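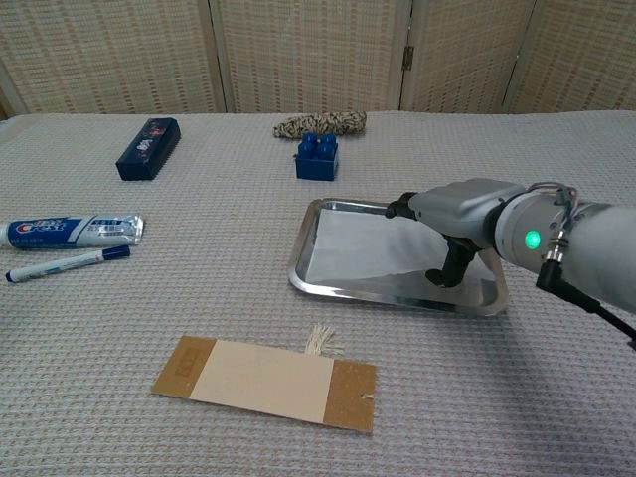 Print this ticket | E-mail this ticket

Ticket 800: Arm stops short over the tray, Celleo cell
Opened by: Ataberk Yüksel
Status: Closed

Sunday, February 24, 2019

Got in early to chase this one and I'm so glad I did, it's a lovely fault! On every place move the arm comes down over the steel tray, hangs a little above the bottom and reports "target reached". Then the fingers open and whatever it was carrying drops the last bit. The brick bounces. The toothpaste tube just goes thud.

Gap measured with feeler gauges and a stack of shims: 13 mm at the near right corner of the tray, same at the far end. So the tray isn't tilted and the table isn't sagging. Good, one thing off the list.

Restarted the controller. No change.

Re-ran the homing routine. No change, all joints came back clean (green light, no warnings in the log).

Swapped the tool file for the backup from October and ran the place move with nothing in the gripper. Gap gone! Fingers stopped right where they should, 3 mm off the metal. Put the current file back and the gap came back with it. I did that swap four times in a row, partly to be sure and partly for the fun of it.

Compared the two files line by line. The tool length in the current one still belongs to the long Doltel fingers we tried on the Mellico job. The short black ones went back on, the file never followed. The controller thinks the fingers are 10 mm longer than they are and is being very polite about not crashing them.

Fix: entered the short finger length, saved under a new name, deleted the long one from the active list (copy kept in the Taşdemir folder). Re-taught the tray height at low speed with the tray at its usual slight angle. Checked the cables by the wrist connector while I was in there, snug, left them alone.

Test: brick, marker, tube, box, then the leopard roll, which squashes and is the hardest to place. All set down gently, no drops.

Still to do: add a finger check to the changeover sheet. I'd love to have the tool name show on the start screen too, will open a separate ticket for that.

Print this ticket | E-mail this ticket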